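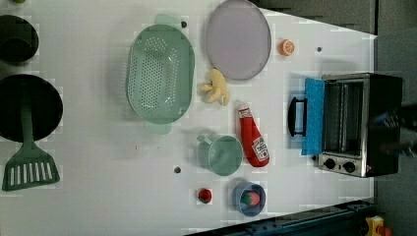 위에서 내려다본 작업대. 오븐 문은 열어 둔 상태.

2/3/26

그리퍼 비교 첫날. 대학원까지 나와서 아침부터 저녁까지 장난감 바나나를 집었다 놓았다. 어머니가 요즘 무슨 일 하느냐고 물으시면 "조작 연구"라고 대답하는데, 완전히 틀린 말은 아니라고 믿고 싶다.

후보는 둘이다. 손가락 두 개짜리 평행 그리퍼 Skivo, 그리고 손가락 세 개에 끝이 말랑한 Cesel. 카탈로그만 읽으면 둘 다 못 집는 물건이 없다. 카탈로그를 쓴 사람은 뒤집개를 집어 본 적이 없는 것 같다.

오전은 Skivo. 케첩병은 눕혀 놓고 허리를 잡으면 잘 든다. 라벨 쪽을 잡으면 조금 돌아가는데 떨어뜨리지는 않았다. 토마토도 무난했다. 바나나는 어디를 잡느냐에 따라 다른 과일이 된다. 꼭지 쪽을 잡으면 얌전히 따라오고, 끝을 잡으면 공중에서 한 바퀴 돌아 카메라를 가린다. 오렌지 조각은 바닥에 딱 붙어 있어서 손가락 끝이 계속 상판을 긁었다. 7번 만에 집었다. 박수는 없었고 나도 안 쳤다.

오후에 Cesel로 갈아 끼웠다. 교체에 25분. 설명서에는 공구가 필요 없다고 적혀 있는데 육각렌치를 두 번 빌리러 갔다. 둥근 것은 확실히 이쪽이 낫다. 파란 그릇 안에 든 딸기(나는 딸기라고 부르는데 Sorcha는 끝까지 사과라고 우긴다)를 그릇을 건드리지 않고 꺼낸 건 솔직히 좀 감동이었다. 대신 계량컵 손잡이 앞에서는 바보가 된다. 손가락 세 개가 저마다 의견이 있어서 결국 컵을 밀고만 다닌다. 오늘 회의 생각이 났다.

제일 골치 아픈 건 오븐이다. 문이 앞으로 눕는 방식이라 여는 것까지는 둘 다 하는데, 닫을 때는 손잡이 밑으로 들어가 들어 올려야 한다. Skivo는 들어가긴 하는데 중간에 손목 각도가 모자라 멈추고, Cesel은 아예 들어갈 생각이 없다. 13번 시도해서 제대로 닫힌 게 네 번. 그중 한 번은 내가 책상에 부딪힌 직후라서 기록지에 별표를 달아 두었다.

손목 카메라도 바꿔 달아 봤다. Buckley에서 온 새 모델은 화각이 넓어 프라이팬이랑 냄비가 한꺼번에 잡히는데, 까만 냄비 안쪽은 여전히 깊이값이 구멍투성이다. 냄비 바닥이 무한대에 있는 걸로 나온다. 콜랜더 구멍도 어떤 건 구멍이고 어떤 건 아니라고 한다. 기존 카메라도 똑같이 틀렸으니 비교 결과는 무승부라고 썼다.

저녁때 Catríona가 와서 어느 쪽이 낫느냐고 물었다. 물건에 따라 다르다고 했더니, Mostcombe에 보낼 보고서에 그렇게 쓸 수는 없다고 한다. 그럼 표로 쓰겠다고 했다. 표로 쓰면 같은 말도 통과된다는 걸 작년 11월에 배웠다.

제어기 로그는 서버에 올려 두었다. 파일이 1,009개인데 이름 규칙을 오전과 오후에 다르게 썼다. 오전의 나와 오후의 나도 비교 대상에 넣어야 할 판이다. 이름 고치는 스크립트는 내일 짠다.

내일 할 것: 뒤집개. 손잡이가 팬에 걸쳐 있을 때 Skivo 손가락이 그 밑으로 들어가는지부터. 실리콘 패드 주문. 육각렌치는 그냥 하나 사자.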